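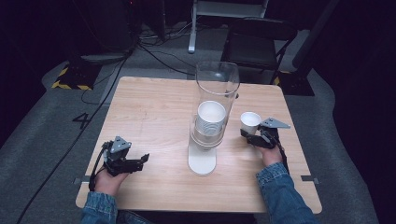
Eleni Dimitriou maintains that tea drunk out of paper doesn't count as a cup of tea, and that anyone who has had four of them by lunch is entitled to a fifth, in china, at home, with the phone off. I've been turning this over since March, when our office in Clendham gave up mugs.

We didn't vote on it. An email went round saying the kitchen cupboard would be "rationalised", and by the next morning thirty years of mugs had gone into a crate by the lift with a note saying please collect. I collected mine. It says Skendville Steam Fair and has a chip exactly where a right-handed person drinks, so I've spent most of my working life drinking tea like a left-handed person. I was fonder of it than I'd realised.

The paper cups come in boxes of 500. I know this from the box, which lives under my desk now that the cupboard holds a label printer. People who want more cups come and crouch by my knees while I'm on the phone to suppliers. You get used to the tops of their heads.

My main complaint is the size. A mug holds a conversation's worth of tea. A paper cup holds enough for you to agree that it's been a long week, and then you're both standing there holding nothing much, wondering who'll go first. We used to get whole rows done over one round of teas. The great Padex invoice row of a few winters ago took three rounds and somebody's birthday cake, and both sides came out of it feeling they'd been heard. These days we'd have to schedule it.

The other thing is that a paper cup belongs to whoever put it down last. I've twice picked up somebody else's and found sugar in it, a shock at my age. Writing your name on it feels like being at a children's party. I tried a small star in biro and by the afternoon there were two other stars on the windowsill, so clearly I'm not as original as I'd hoped.

I took all this to Eleni over a proper coffee at De Luca, where they still give you a saucer and a biscuit you didn't ask for. She let me run on for a bit and then asked why I didn't just bring the steam fair mug back in. I said there was nowhere to keep it. She said I had a desk.

So it's in my top drawer, wrapped in a tea towel next to the stapler. I take it out after ten, when the kitchen's quiet, and wash it up myself in the gents because the kitchen sink now has a sign on it. Yesterday I met Graham from accounts coming the other way with something under his jumper. We nodded. His had a handle.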